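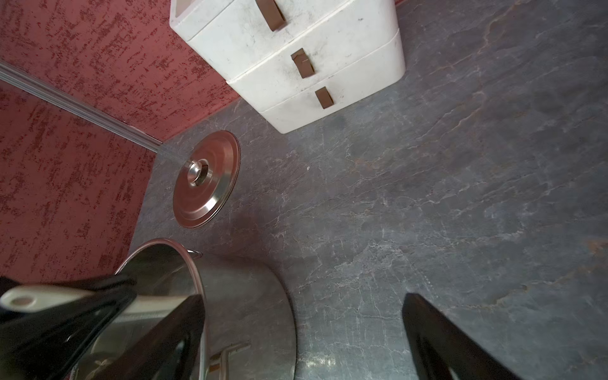 Figure 1. Stone-patterned countertop meeting a textured wall, with a silver metal trim strip between two wall panels.

Unit 2: Countertop Materials and Wall Junctions

Reading for Thursday: course packet, section on sheet goods. Bring a tape measure and a sharp pencil.

2.1 Pattern and substance

A stone pattern is not evidence of stone. The same veining can appear on granite, engineered quartz, solid surface, laminate or printed film. Appearance alone is a poor basis for choosing a cleaner, a blade or an adhesive. Identify the material from an exposed edge, the underside at a sink cutout, or the original invoice.

Natural stone shows its pattern through the full thickness of the slab. Laminate shows a thin decorative layer over a core, usually particleboard. Solid surface is uniform in section and can be sanded. Printed patterns repeat, and the repeat can often be found on a long run by measuring between two matching marks.

2.2 Movement

Wood-based cores swell with moisture and shrink as they dry. Stone moves very little. The wall behind either one moves on its own schedule, depending on framing and season. A joint filled with rigid grout will crack at the weakest line, normally where the counter meets the wall. Use a flexible sealant at every change of plane.

Terms used in this unit:
Scribe - to mark and trim an edge so it follows an uneven wall.
Change of plane - any line where two surfaces meet at an angle.
Trim strip - a narrow profile covering or finishing a panel edge.
Substrate - the layer to which a finish is bonded.

2.3 Case: the Derkcombe kitchen

The Derkcombe kitchen has a counter run of 199 cm along the back wall. The wall bows outward near the center, leaving a gap at both ends when the counter is pushed tight. The drawings call for a scribed back edge and wall panels set after the counter. Panels installed first would have to be removed to correct the fit.

Cut the scribe with the finished face protected. Dry-fit before applying adhesive. Clean the joint, apply sealant in one pass and tool it once. Cure time depends on the product and the room - follow the label.

2.4 Assignment

Draw a full-size section through the counter and wall at one end of the Derkcombe run. Label the core, finish, substrate, sealant and panel edge. Allow 60 minutes. Submit on plain paper with your section number in the upper right corner.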